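Call for Background Performers and Two Speaking Parts – "Moon", a science fiction series for the web

Girance is a small production company and we are now preparing the second season of our series "Moon". The story is set in a mining station where the crew receives messages from a planet that no longer exists. The first season had 84 short episodes and was made almost completely in the old Briment warehouse in Pondlow. We return to the same place in May.

We are searching for:

Background performers, all ages over 18. You will be crew members, passengers and, in one long episode, the audience of a trial. Experience is not necessary. You must be able to stay in costume for many hours and to keep quiet when asked.

2 speaking parts. The first is a station doctor, age 50 or more, dry humor, calm voice. The second is a young translator who speaks an invented language. The language has 293 words and we will teach you all the words you need. For both parts we ask for some experience on stage or on camera, amateur theater is also fine.

Working days start at 7 a.m. and finish at 6 p.m. with a lunch break. Background performers receive 300 dollars for each full day. The payment for the speaking parts is discussed after the audition. Lunch is included, please tell us if you don't eat certain things.

The costumes are tight at the neck and the station boots are heavy – please write your shoe size correctly.
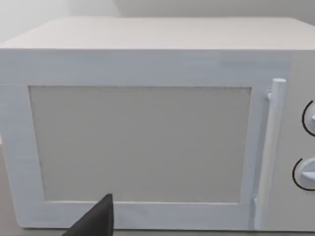 Do I need to see the first season before I apply?
It is not required for background performers, but for the speaking parts we ask you to watch at least the last three episodes, so you know the tone.

To apply, send us a short letter with your age, height, shoe size and the days in May when you are free. Add one recent photo without sunglasses. For the speaking parts please also send a video of one minute at most, in which you tell us about a movie or television role that stayed with you. We answer every letter, also when the answer is negative.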